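30/08/2025, evolving rhythms, notes for session 3

Quick recap: genome = list of onset times + accent weights, one loop per individual. Population 50, keep the best 40, refill with mutated copies. Fitness is still the Uddin score (closeness to target density, minus a penalty for flat accents).

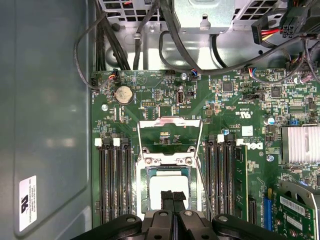

Mutation rate matters more than you'd think. Too high and every loop sounds like gravel. Start low, raise it only when the score stalls. Log your seeds!! People lost good runs in March becuase of this.

Steps for the lab:

1. Open the Brekel patch, load your own seed file.
2. Run until the curve goes flat. Save top loops as text, not audio.

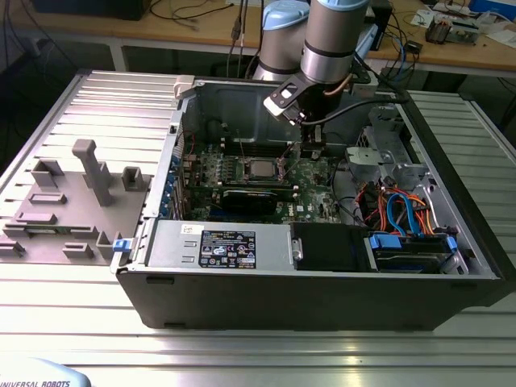 3. Swap loops with the next group and breed from theirs.

Crossover: cut at a beat, never mid-beat. Uniform crossover wrecks the groove, try it once so you hear it.
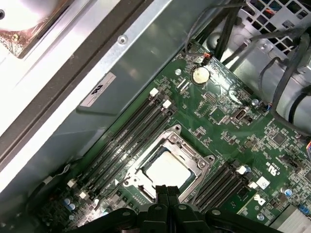 Listening part is by ear, no score shown. Write down which loop you'd keep and why, then compare with fitness. They wont agree. Bring both lists, we use them for the Vivbridge piece next time.

Reading: Rustidar handout, section 2 only.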